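Chapter 18
Cold Air and Valley Frost

Gardeners in Delendale lose tomato plants in September while their neighbors on the Jondier ridge are still picking. The ridge is 700 feet higher, so most people would expect it to be the colder place. This chapter explains why it often stays warmer on a clear fall night. 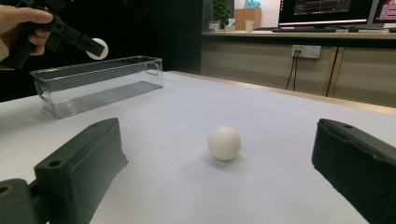
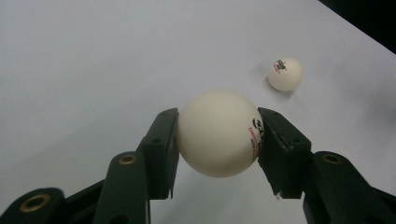
Page 35

After sunset the ground gives off heat to the sky. When there are no clouds and little wind, it cools quickly and chills the layer of air that touches it. Cold air is heavier than warm air. On a slope it slides downhill, slowly, and gathers in the lowest spot it can reach.

A low place where cold air collects is called a frost pocket. Valley floors are the best known, but a hedge, a wall, or a road bank across a slope can also hold cold air on its uphill side. Opening a gap at the base of a hedge lets some of it drain away.

By early morning the air partway up the hill may be warmer than the air below it. This is a temperature inversion. The band of milder air is known as the thermal belt, and many old orchards were planted in it.

18.1 How the Ground Loses Heat

Bare, dry soil holds less heat than damp soil. Mulch slows the movement of heat up from below, so the air just over a mulched bed can be colder at dawn than the air over a bare one.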